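Table Coverings and Small-Item Storage: Surface Trials
Project report, Fodesham, 2 February 2022
Author: Matić

1. Purpose

The project compares coverings for a shared worktable on which small items are sorted into open baskets. The brief from the course asked for a covering that keeps items where they are put, can be washed in the building and does not hide small parts. Work began in October with a survey of the tables already in use.

2. Materials

Coverings tested were bare wood, a rubber mat, felt and a white cloth. The items were cubes with rounded edges. The container was a low woven basket with flared sides. A taller basket was dropped from the plan after the first trials, as its walls blocked the view of the contents from a seated position. Cloth and felt were bought from Skostosik. Trial sheets were kept in Namer, the logging template used in the previous unit.

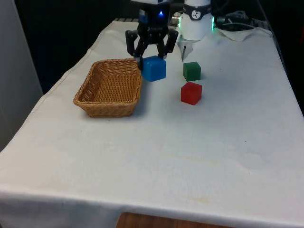
Reading time: 6 min | 910 words with appendices

3. Cloth setup

The white cloth was laid over the table with the front edge hanging down over the side. It was not ironed or pinned. Soft folds remain across the surface, and faint yellowish stains show near the lower middle and to the right. Stained cloths were kept in use, as the brief excludes single-use coverings. The blue cube stands out clearly against the white, even close to the rim of the basket.

4. Method

Each covering was used for 60 minutes per session. An item was recorded as displaced if it came to rest more than one cube width from its target. The basket was emptied before each session and its position was checked against a paper template. In total, 269 placements were logged across the four coverings.

5. Results

Felt and rubber gave the fewest displacements. Bare wood gave the most. Cloth fell between these, and most of its displacements were recorded on or beside a fold. The basket moved on bare wood when pushed at the rim. It moved less on cloth, but dragged the fabric with it and formed new folds.

Rubber was the hardest to clean by the methods available. Felt collected lint and was slow to dry. Cloth went through the standard wash without shrinking, although older marks did not come out fully.

6. Recommendation

Use cloth with clips at the corners and smooth it by hand before each session. A thin underlay should be tested in the next unit. Trial sheets are in Appendix A and wash records in Appendix B.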